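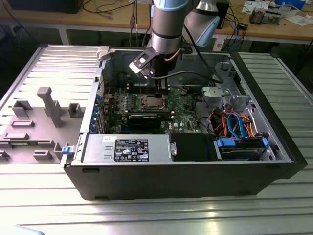
If you've only ever played video poker by pressing Deal and hoping, learning which cards to hold is going to make the game so much more fun! Jacks or Better is the one to start on. You get five cards, keep the ones you like, swap the rest once, and a pair of jacks or higher gets your bet back.

## Read the pay table first

Look at the full house and flush lines for a one-coin bet. A 9/6 machine pays nine and 6. Lots of machines pay less on those two lines, so have a look at the next one over before you sit down.

## What to hold

Start at the top of this list and stop at the first match:

1. Any paying hand of two pair or better (but break up a flush or straight if you have four cards to a royal flush)
2. Four to a royal or a straight flush
3. A pair of jacks or higher
4. Three to a royal
5. Four to a flush
6. A low pair

It's a shortened list, and a full chart splits out plenty more hands. Nothing on it? Hold one or two high cards and draw the rest.

## Practice

Deal yourself hands at the kitchen table with a regular deck. I do 45 hands with coffee on Monday, and my friend Asuka Kubo checks my holds against the chart. Low pairs tripped me up for ages – I kept tossing a pair of fours to chase a lone king. Keep the fours!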